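Bulletin de l'atelier partagé Povinham

Le tri des petites pièces : où nous en sommes

Chers membres, chers voisins,

Comme plusieurs personnes m'ont demandé des nouvelles du grand tri, je profite de ce bulletin du 24 novembre 2025 pour vous répondre à toutes en même temps. Le tri avance bien, mais il n'est pas encore terminé.

Je rappelle d'abord la situation pour ceux qui nous ont rejoints récemment. Au mois de mars, nous avons reçu le stock de la quincaillerie Hovland, qui fermait ses portes. Le stock est arrivé dans des cartons de toutes les tailles, sans liste et presque sans étiquettes. Dans un même carton, on pouvait trouver des raccords de plomberie, des interrupteurs, des charnières, des composants électroniques et une quantité étonnante de crochets pour rideaux. Eoin Ó Séilleabháin, pardon, Eoin Ó Súilleabháin (je fais toujours la faute et il me la pardonne toujours) a commencé à tout noter dans un cahier. À ce jour, le cahier contient 837 lignes.

Nous avons décidé de garder une règle simple. Chaque pièce passe d'abord sur la table, et c'est seulement après qu'elle va dans un tiroir. Cela paraît lent, je le sais. Au printemps, nous avions essayé de ranger directement depuis les cartons, et nous avons dû vider deux meubles entiers pour recommencer. Je préfère donc une méthode lente que l'on fait une seule fois.

Les familles de pièces sont les suivantes :
la plomberie (raccords, tés, coudes, bouchons) ;
les commandes électriques (boutons, interrupteurs, voyants) ;
l'électronique (circuits intégrés, petites cartes, connecteurs) ;
la visserie ;
le reste, que nous appelons entre nous « le tiroir des orphelins ».

Pour les commandes électriques, nous utilisons maintenant des petits bacs en plastique. Un bouton possède souvent un corps derrière sa tête, et les deux parties ne doivent pas être séparées. Si vous trouvez un bouton incomplet, merci de le mettre aux orphelins avec un papier qui explique ce qui manque.

Pour les circuits intégrés, je demande un peu plus de soin. Les broches se plient très facilement. Prenez la pièce par les deux bouts courts, ne la jetez pas dans un bac avec des choses lourdes, et ne la posez jamais dans le tiroir de la visserie, où nous avons déjà perdu plusieurs pièces de cette manière. Les références se lisent mal ; la loupe est attachée à l'étagère Olteo, et je vous prie de l'y laisser.

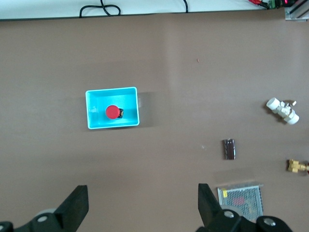
Kimutai Ondieki
Responsable du stock et du rangement

Le bouton rouge a déjà son bac bleu clair. Le raccord blanc en PVC et la petite puce noire sont encore sur la table, chacun de son côté, et ils n'appartiennent évidemment pas à la même famille. Une fois les grandes pièces rangées, pensez aussi à essuyer le plateau : il reste presque toujours des petites miettes de matière, et elles finissent dans les tiroirs.

Il nous reste environ 165 pièces à identifier, surtout dans la plomberie. Les diamètres sont anciens pour certaines et je ne suis pas assez savant dans ce domaine. Si quelqu'un parmi vous connaît bien les raccords, sa visite me ferait un grand plaisir.

Les tiroirs Ometti que nous avions commandés sont arrivés et montés. Les étiquettes sont écrites à la main pour le moment. Vous pouvez emprunter les pièces déjà rangées, à condition de l'écrire dans le cahier, avec votre nom et la date. Les pièces qui sont sur la table ne s'empruntent pas encore, même pour une heure.

Merci à tous ceux qui sont venus aider, et merci de rapporter le tournevis plat à manche jaune, que je cherche toujours.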